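Switching from electric coil to a two burner gas setup, regrets?

Polell Home Forum > Kitchens and Cooking > Small kitchens
Page 1 of 1

crumbtray
20 July 2020
Okay so we're redoing the kitchen in the back apartment (the one my mother-in-law will be using, and us whenever the big kitchen is out of commission) and I keep going back and forth on the cooking situation. Right now it's an old four-coil electric thing that takes forever to heat and then stays hot until bedtime. Two of the coils are dead anyway. There's already a gas line on that wall from a heater that got pulled out years ago.

The place on Pearce quoted me 786 for the line work and the shutoff, not counting the stove. A plain countertop two burner is 109 there. I could get a bigger one for 200 but it would eat all my counter, and the counter is 24 inches deep with a window right over it, so I'm already short on space.

Anybody cook on just two burners full time? Do you go nuts at Thanksgiving?

oldmaidpopcorn
I did two burners for nine years in a rental and it was fine. You learn to cook in order. Rice first, wrap the pot in a towel, then everything else. I miss it a little, the big range I have now just collects junk on the back burners.

Thanksgiving is an oven problem, not a burner problem. Who's got the oven?

crumbtray
We've got the oven in the main house! So turkey's covered. She mostly makes soup and tea and eggs, and she boils her potatoes every single day of her life.

Rekodwood_Ray
Gonna be the wet blanket. For that money I'd skip gas entirely and buy a double induction plate. No line work, no shutoff, no fumes in a little room. We put one in at our place in Rekodwood last November and I haven't touched the gas range since. Boils water so fast you'd better have the pasta open already.

oldmaidpopcorn
Ray you say this in every thread lol. She'd have to replace half her pots.

Rekodwood_Ray
I say it in every thread and I'm right in every thread. Hold a fridge magnet to the bottom of the pot. If it sticks you're good.

crumbtray
I did the magnet thing just now. Her big soup pot, no. The little saucepan, no. The cast iron, sure, but she can't lift it. She's had that soup pot since before I was born and I'm not going to be the one who tells her it's retired.

Also the power goes out here every time a squirrel sneezes, and a stove you can light with a match sounds pretty good to me.

sinkfullofspoons
Check the window thing before you spend a dime. You said it's right over the counter. Where I live the inspector wouldn't sign off until the curtains came down, and my cousin across the county line had no trouble at all, so call your own office. And even with no curtains, a breeze from an open window will push a low flame around and blow it right out. I simmer with the window shut and then open it after.

Put a fan somewhere too. And a carbon monoxide alarm, they're cheap.

crumbtray
Curtains are already gone (they were ugly). Alarm is on the list. Fan is a maybe, the only outside wall is the window wall.

Memgate_mama
Hi neighbor, I'm over in Memgate. That 786 sounds high to me for a line that's already in the wall?? Ask them what's in it. Mine included a pressure test and the permit, and I still paid less than that, but it was a shorter run.

Rekodwood_Ray
It isn't high if the old line has to be opened up and checked. You don't know how long it's been capped. I wouldn't want the bargain version of that job.

Memgate_mama
I didn't say bargain, I said ask. Itemized quote, it's free.

oldmaidpopcorn
Team itemized quote. Also whatever stove you get, see if the burners are far enough apart for your two widest pans at once. The cheap one I had, they weren't, and I cooked with one pan hanging half off for years. And get one with a top you can wipe. Mine was white enamel and it chipped the first month.

crumbtray
Good call, I'll haul the soup pot and the skillet down to the store and look like a lunatic. And I'll call about the quote tomorrow.

Does stainless show everything? She's a wiper but I am not.

sinkfullofspoons
Shows water spots and fingerprints like crazy. Cleans up easy though. Dish soap, soft cloth, go with the grain, dry it right away. I only get fussy about mine when company's coming. Mine has a steel top and the red strip with the knobs along the front. Two burners has been plenty for me. 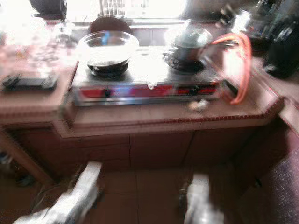 My two burner, with the glass bowl on the left and the little lidded pot on the right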